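FOR IMMEDIATE RELEASE

Jan 29, 2024

Widden Adds Small Paper Pots to Its Home Storage Range

LERNTHORPE - Widden, the maker of soft storage for desks, shelves and bathrooms, has added a small size to its range of washable kraft-paper pots. The new pot is meant for makeup brushes, pencils and other narrow items that tend to end up loose in a drawer. It goes on sale today in the Widden shop in Lernthorpe and at Ghaffari home stores.

Until now the range started with a medium pot, sold mostly for house plants and bread. Customers told shop staff that it was too wide for brushes, which slid down and lay flat along the side. The small pot has a narrower base and a rim that can be rolled up or down to suit the length of what is in it. With the rim rolled down, short brushes can be reached without tipping the pot.

The paper is the same one Widden uses for the rest of the range. It is sewn at the base and can be washed by hand in cool water and left to dry standing up. It creases with use and gets softer over time. The creases do not wash out, and ironing is not advised.

Makeup brushes were the starting point for the new size. A dressing table or desk often has to hold brushes of very different shapes, from a thin eyeshadow brush to a flat-top foundation brush with a dense head. Stored upright with the bristles at the top, they can be told apart at a glance, and the heads do not press against each other as they do in a zipped bag.

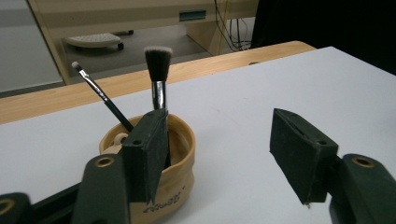
Rostam Sharifi said he had kept his brushes in a drinking glass for years and had stopped when the glass kept getting knocked over onto the tile. He said the paper pot takes up less room on his desk, and that he now puts the brushes he uses every day in one pot and the rest in a second one on the shelf. His one request was for a darker color, as face powder shows up on the inside of the rim.

A darker shade is planned for June. It will be offered in the small and medium sizes only.

Widden tested the small pot with 200 households in Lernthorpe and Trukodham before settling on the final size. Each household was given two pots and asked to use them for whatever they liked. Brushes and pens were the most common uses, followed by hair ties, sewing things and charging cables. Several people asked for a stiffer base, and a second layer of paper was added there as a result.

The first production run is 3,000 pots. Of these, 1,991 go to Ghaffari stores and the rest will be sold through the Lernthorpe shop. Orders placed at the shop counter can be collected the same day while stock lasts. The pots are sold singly and in sets of two.

Care notes are printed on a card inside each pot. Brushes should be fully dry before they are put back, and the pot should not be left standing in water on a sink or bath edge.

Stores that would like to carry the small pot can ask for a sample through the Widden trade desk in Lernthorpe. Samples are sent flat and open out by hand.

ENDS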